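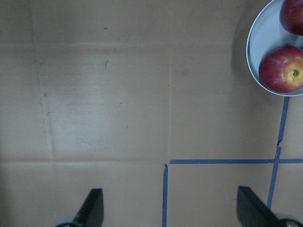
Budton Allotments & Kitchen board > Storing > Bowl or basket for apples?

mudlark_3610
Right quick one before I go out. Cardboard down on the table to save the top, blue tape on it for marking out where stuff goes. Got 300 apples coming in from the Flumwood trees by November and I want a few kept out for eating. Bowl or wicker? Other half says bowl, I say basket. Settle it pls.

pipsqueak100
Bowl. Wipes clean. Done.

hedgebottom
Basket every time. Air gets underneath. Apples in a bowl sit in their own damp and you get the brown patch on the bottom one, always the one you wanted.

pipsqueak100
Only if you leave them a month!! Two apples in a bowl get eaten. Mine last two days tops.

mudlark_3610
Bowl in the corner of the cardboard

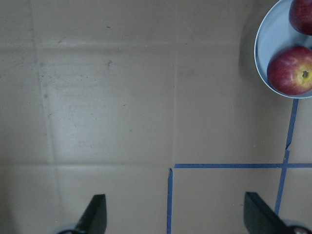 white bowl, two reds in. one has a greeny yellow bit on it

hedgebottom
What variety? The dark one looks like what we had off the Veleck stall, went woolly in a week. Could be anything though, cant tell from a top view.

mudlark_3610
No idea, tree was there when we came. Label long gone.

tansy_and_rue
Why cardboard though. Draws the wet and if one goes it goes right through to the table. Newspaper, change it weekly.

mudlark_3610
Had a box going spare thats all. Newspaper comes off on my sleeves.

tansy_and_rue
Fair. Still wouldnt. And get that tape off before it's been down all winter, left some on a shelf once and was picking at it with a thumbnail till tea time.

pipsqueak100
Painters tape comes off fine?? Thats the point of it

tansy_and_rue
Not after a summer in a sunny window it doesnt.

hedgebottom
Can we see the basket

mudlark_3610
yep hang on 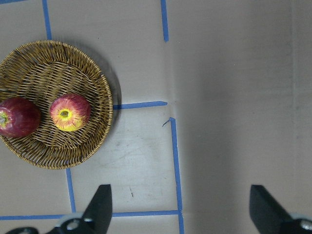
the wicker, shallow one, two in with a gap between

hedgebottom
There you go. Gap between them, nothing touching. Thats how you want it. More than one layer in a basket that shallow and they'll roll off mind.

pipsqueak100
Crumbs and dust get in that weave. Ever tried washing one? My Mạc one went mouldy round the rim after I rinsed it, had to bin it.

hedgebottom
You dont rinse it, you take it outside and bang it. Dry brush. Had mine years.

tansy_and_rue
Line it with a tea towel then you both win. Swap the towel when it gets grubby.

pipsqueak100
then theres no air getting underneath so whats the point of the basket

tansy_and_rue
Thin towel.

mudlark_3610
Ok going basket for the eaters, bowl for anything bruised so it gets used first. Rest in trays in the shed, wrapped. Does the wrapping matter or is that an old wives thing

hedgebottom
Matters. Seperate thread on it somewhere, think its page 2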